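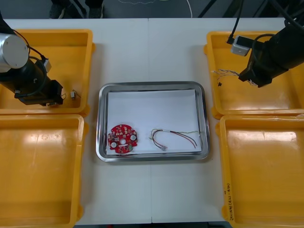

Sorting small electronic waste by hand, group report, Ernő Halász and Tímea Bozsik. Our question was simple - how many bins does a sorting table need before people start putting things in the wrong one? We had 626 parts from the Drornov repair shop, mostly boards, cables, fans, bits of plastic housing. First layout had seven bins. Too many, people stopped to think. Second layout is the one we kept: four yellow bins, two on each side, and a steel tray in the middle with white paper in the bottom. Parts go in the tray first, then out to a bin. The paper was Tímea's idea, small stuff is hard to see on shiny metal. A round red board shows up fine on it, so do thin wires, even the black one.

Problem parts. Wire bundles with a connector still on the end, mainly. Is it a cable or a connector? Norbert Oláh said cable, Kálmán said connector, we argued for most of a lab session. Final rule - if there is wire on it, it's cable. Boards were easy, any shape or color, all to the same bin. Should of written the rules down before the first run, we lost five parts of the count that way and had to start over.

Layout notes: keep the tray between the bins so both hands reach about the same. Change the paper when it gets dirty or torn. We didnt label the bins in run one, big mistake, labels added for the later runs.

Still to do before April: repeat with people who have never seen the parts, and weigh each bin at the end. Mr. Juhász also wants a table of errors per part type, Kálmán has the raw sheets.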